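Drovow opens its winter coat amnesty, and asks households to look on top of the wardrobe

Drovow, the clothes care and storage firm run by Niamh and Ultan Breathnach, will take in 800 winter coats this December for sorting, folding and passing on. The firm expects most of them to be black. Coats generally are.

The amnesty follows last year's trial in the town of Brennan, where 61 households handed over garments they described on the form as "nearly new", "my brother's" and, in one case, "heavy". Every coat was spread out, checked at the seams and pockets, and folded by the Drovow method, which has seven steps. It had 15 until Ultan Breathnach was asked to demonstrate it in front of people.

"A big dark garment on a bed is a hard thing to read," said Niamh Breathnach. "You pick up what you believe is the hem and it's a sleeve. We teach people to find one edge, keep hold of it and work along from there. It sounds like very little to teach, and then you watch somebody try it with a long coat."

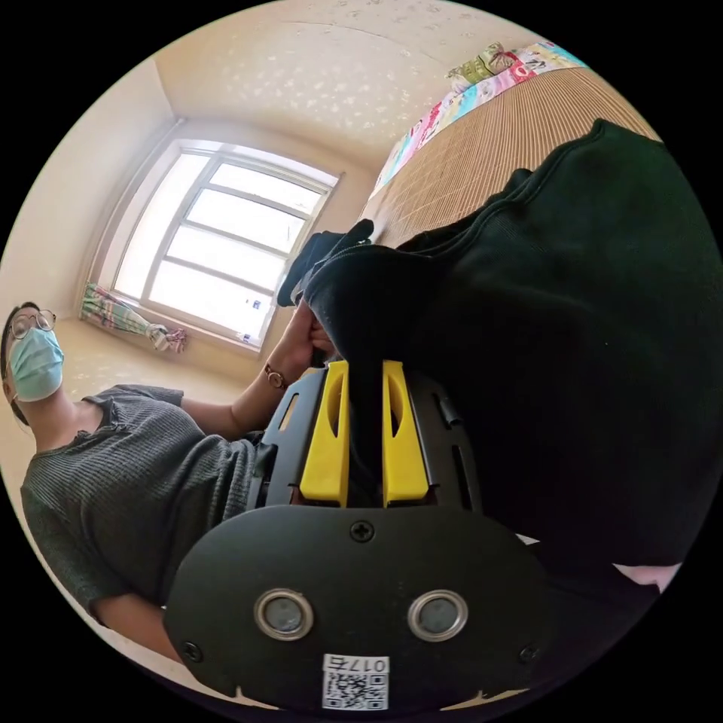
Folding sessions will run each morning from 10 at the Grason Rooms, with beds provided, as Drovow holds that tables are for shirts. Lorraine Trevaskis will lead the beginners. Phúc Đỗ will take those who have folded before and would like to be told they were doing it wrong.

Donors are asked to empty their pockets first. The Brennan trial produced a quantity of dog biscuits, several single gloves and a library card, whose owner has been informed of the position regarding fines.

Coats in good order will go to local households on request. Those past wearing will be cut up for linings and draught excluders by Malachy Mac Mathúna, who would be grateful for zips of any length.

Entry is free. Hangers cannot be returned.

For further details, contact Niamh Breathnach at Drovow. Ultan also answers the telephone, but at greater length.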